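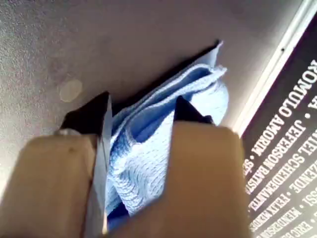

Photo: Uwe Ruppert for Grana Household Notes

Cleaning Cloths: The Questions I Get Most

I wrote one post about folding dust cloths in March and my inbox has not been the same! So I've put the questions that keep coming back on one page. I'm not a textile person, I just clean a lot (two kids, a long-haired dog, a kitchen with far too much open shelving) and I have opinions. Last updated 23 Aug 2022.

Why do you fold a cloth before you dust with it?

More clean sides! If you scrunch a cloth into a ball you end up wiping with the same grubby bit over and over. Fold it in half, then in half again, and you've got a pad with a front and a back, and when those are dirty you open it up and refold it the other way. With a square cloth folded into quarters you get eight faces altogether. I do the whole bookcase on one cloth that way and only then toss it in the wash basket.

Do the folds have to be neat?

Nope. The pale blue one at the top of the page is folded over several times into a loose bundle with a corner sticking up, and that's pretty much how mine look in use too. Neat folds are for the drawer. When I'm working I just want a few layers between my fingers and the shelf.

Waffle or terry?

I get asked this constantly and my answer changes depending on the job. Terry has those little loops, and it grabs crumbs and soaks up spills like nobody's business. Waffle has the little squares, dries faster on the hook, and leaves less fluff behind on glass. If you made me pick one for the kitchen I'd say waffle, and for the bathroom floor I'd say terry. For windows I use neither, I use an old flat-weave dish towel that came from my mother-in-law and is practically see-through by now.

What does the number on the packet mean?

That's the weight of the fabric, usually written as grams per square meter, or gsm. A bigger number means a thicker cloth. I like 300 for everyday wiping. Once they get much thicker than that I find them hard to wring out, and they stay soggy all afternoon. For plain dusting you can go a lot thinner and be perfectly happy.

Can I use fabric softener?

Please don't! It coats the fibers, and then the cloth just pushes water around the counter. If you've already done it (I did, for years), run them through a hot wash with a bit less detergent than normal and no softener, and do it again the week after. Mine came back to life after the second round. Check the care label first if there is one. Some microfiber doesn't like high heat.

How do you wash yours?

Cleaning cloths go in their own load, away from the good towels. Anything greasy gets a soak first: a bucket, hot tap water, a squirt of dish soap, 30 minutes. Then into the machine on warm. I shake each one out before it goes on the line, which helps with the stiffness, and terry really does come out fluffier for it. Microfiber and cotton go in separately if I have enough for two loads, and if I don't, well, they share, and then I spend an evening picking cotton fuzz off the microfiber and regretting it.

Do you color code?

Yes, and it's the one thing I'm strict about. In our house light blue is for dusting and glass, white is for the kitchen, and dark gray is for floors and anything involving the dog. You can use whatever colors you like as long as everybody at home knows them. I have a handwritten card taped inside the cupboard door. Sun-ja Oh wrote to me that she sews a loop of colored thread into one corner instead, so she can buy whatever's on sale. Very clever, and I keep meaning to try it.

Damp or dry for painted walls?

Start dry, always. Dust that gets wet turns into gray streaks and then you're scrubbing. I go top to bottom with a dry folded cloth, switch to a fresh side, and only use a damp one on actual marks. On a wall with any texture to it, dab and lift. Rubbing back and forth leaves a shiny patch, and on rough paint you'll shred the cloth too. Ceilings get the dry treatment only, with the cloth wrapped around a broom head and held on with two rubber bands.

And printed signs or black surfaces?

Ooh, these are a pain. Every bit of lint shows on black. Use the smoothest cloth you've got, barely damp, and dry it right away with a second one. Go gently over any lettering and try a corner first. Glass cleaner can cloud some plastics or lift the print, so I stick to plain water.

How do you store the clean ones?

Folded in thirds, then in half, standing up in a shallow drawer so I can see every color. I used to stack them, but then I only ever used the top three and the bottom of the pile turned into a museum. If you don't have a drawer to spare, an old shoebox on its side works fine.

When is a cloth done for?

When it smells as soon as it gets wet again, even straight from the wash. Or when it's thin enough in the middle to poke a finger through. Mine get one last job (bike chain, barbecue, paint drips) and then they go in the trash. Frayed edges don't bother me, I just snip the threads.

Can I cut up old towels?

Absolutely, I do it every time we replace a set. Sew a zigzag around the edges or you'll have blue fluff all through the house and in the washer filter. Pinking shears slow the fraying down a bit but they don't stop it. I'd skip the decorative border on the towel, it doesn't soak up a thing.

Comments

Abelardo Giraldo
Tried the quarters fold on the blinds over the weekend. Got through the whole living room with two cloths. How do you do the cords?

Halia
I always thought my waffle cloths were just bad quality but it was the softener!! On my second hot wash now and they're soaking up water again.

Yaneth Alvarado
Disagree on terry for the bathroom floor, it catches on our tile grout. I use flat microfiber and I'm much happier.

Grana
@Abelardo, pinch the cord in a damp cloth and pull down slowly. @Yaneth, our grout is pretty smooth so maybe that's the difference! I'll add a line about it.

Octavio Quintero
Does the shoebox thing work under a sink or does it get musty?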